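Setting up the grooming corner, steps 4 to 9

By now you should have the Narkurden shelf unit up on the wall and the top wiped down. If the shelf still wobbles, go back to step 2 and tighten the bracket screws, then come back. I'll wait!

4. Cover the tabletop. I use plain pale paper because hair and toothpaste show up on it right away and I can just roll it up and toss it. Tape the corners underneath, and pull it snug so cups don't rock on a wrinkle.

5. Set out the cup first. Mine is the cream one with the puffy stacked rings (I love this thing), and it goes a short way back from the front edge so you don't elbow it. Leave the space in front of it open for now.

Note: if your cup has a sticker on it, keep it out of the dishwasher. I lost two good ones that way.

6. Get your comb ready. Fine-tooth combs go in teeth up, spine resting on the rim - they dry faster and you won't jab yourself reaching for them in the morning.

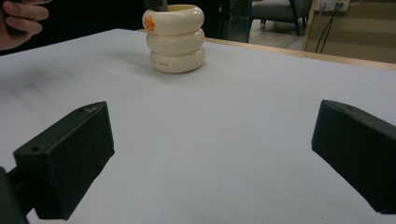
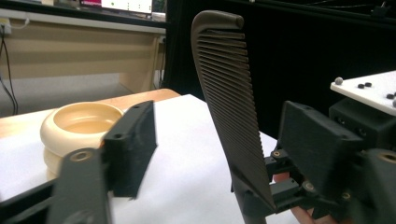 By Efa Owen
Home set-up guides, updated in June

7. Wash the comb before it moves in. Warm water, a drop of dish soap, and an old toothbrush run along the teeth from the spine outward. Rinse, shake, and lay it on a towel for a bit.

Caution: no boiling water on plastic combs. I warped my favorite Odent comb doing that, and it has never gone through my hair right again.

8. Now put the comb in the cup and let go. If the cup tips, the comb is too long for it, so try a shorter one or drop a few clean pebbles in the bottom. A cup this size will take up to 5 slim things before it gets crowded, and I'd stop sooner if one of them is a big brush.

9. Slide the Jamell tray in on the left for hair ties and clips. Skip this if you bought the small kit (part 383), which doesn't come with the tray.

Note: change the paper whenever it looks grubby. The Kassab rolls fit without trimming, but any wide roll is fine if you have scissors handy.

Next up is the mirror, and you'll want a second pair of hands for that.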